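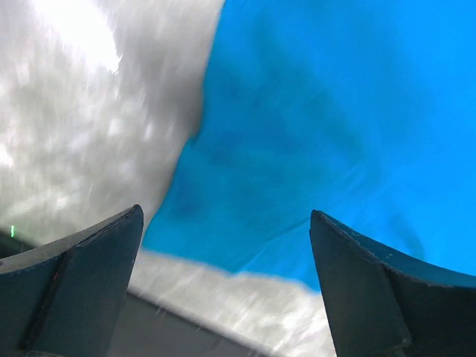
Getting the exposure right on a 360 camera is mostly about turning things off. Auto does a decent job in a field at noon and a terrible one nearly everywhere else, becuase the camera has to pick one setting for every direction at once. Window behind you, dark hallway in front, it splits the difference and both look bad. Shiny stuff makes it worse. Put a bright blue cloth on a silvery-white surface and you've got most of the problem in one go: strong flat colour that wants to lose its folds, pale shine next to it that wants to blow out. Good test subject for that reason. 

I'm on a Horkemano at the moment, two lenses, nothing fancy. Menus on yours will be named differently. The order is the same.

What you need

The camera. A thin light stand or monopod, not a tripod with fat legs. Phone with the camera's app on. Lens cloth. Spare battery if it's cold out.

1. Clean both lenses

Both. Every time. A smear on a normal camera gives you a bit of haze, a smear on one of these gives you one hazy half of the room and a join you can see from the moon. Breathe, wipe, check against a lamp.

2. Put the camera where the viewer's head goes

Eye height for someone standing, lower if people will be sitting. Keep it well clear of walls and furniture. Anything right up close on the line between the two lenses will get chewed by the stitching – door frames are the usual culprit. Turn the camera so the lenses face the important stuff and the join faces something dull.

3. Switch to manual

App, shooting mode, M. If you've only got auto plus exposure compensation, set it to minus two thirds and skip to step 6. Not ideal but it'll do.

4. ISO first

Low as it goes outdoors. Indoors I start at 200 and won't go past 600 unless it's that or no picture. Small sensors, they get gritty fast, and the grit shows most in the ceiling, where there's loads of plain paint and no detail to hide it.

5. Then shutter

Aperture is fixed on most of these so shutter is all you've got left. For stills on a stand with nobody moving, go as slow as you like, 1/8 is fine. With people in, 1/60 or quicker. Take a shot, look at the brightest thing in the room. Window gone pure white? Faster. Keep going till you can see some of what's outside, then stop. The room will look too dark. Leave it, shadows come up later and a white window doesn't.

6. Lock white balance

The one everybody forgets. On auto, some cameras balance each lens on its own, so you get a warm half and a cold half. Pick daylight or tungsten or type in a number, any number, so long as it stays put. Mixed light, go by whatever's lighting the biggest area. You can fix a whole picture that's too orange. Fixing half of one is a pig of a job.

7. Get out of the shot

Self timer or fire it from the phone. Go behind a door, round a corner, wherever. Take 2 shots from the same spot if there's foot traffic, you can patch one with the other afterwards.

8. Bracket if it's really contrasty

Three frames, two stops apart. Camera must not move between them, so don't touch it, use the app. Merge before stitching if your software lets you – Schwerdtfeger's desktop stitcher does, the phone one didn't last time I looked in April.

9. Check it properly

Not on the little flat preview. Open it in the viewer, spin it slowly all the way round, then look straight up and straight down. You want to see:

no step in brightness at the join
same colour either side
some detail in the brightest bits
no purple blobs opposite the sun

Purple blobs means flare. Rotate the stand so the sun sits on the join, or squarely in one lens, and try both. One will be better.

Video

Same settings, but double your frame rate for the shutter (1/60 for 30fps) and leave it locked for the whole take. Walking from a dark room to a bright one, expose for the bright one. Files are huge. Ilse Ruppert asked on the last post how long a card lasts, I get around 131 minutes on mine at the lower quality, a lot less at the top one, and it gets hot long before the card is full.

Raw or jpeg

Raw if you've got it and can be bothered. Jpeg is ok if steps 5 and 6 were done right. More on editing them next time, incl. how to paint out the stand.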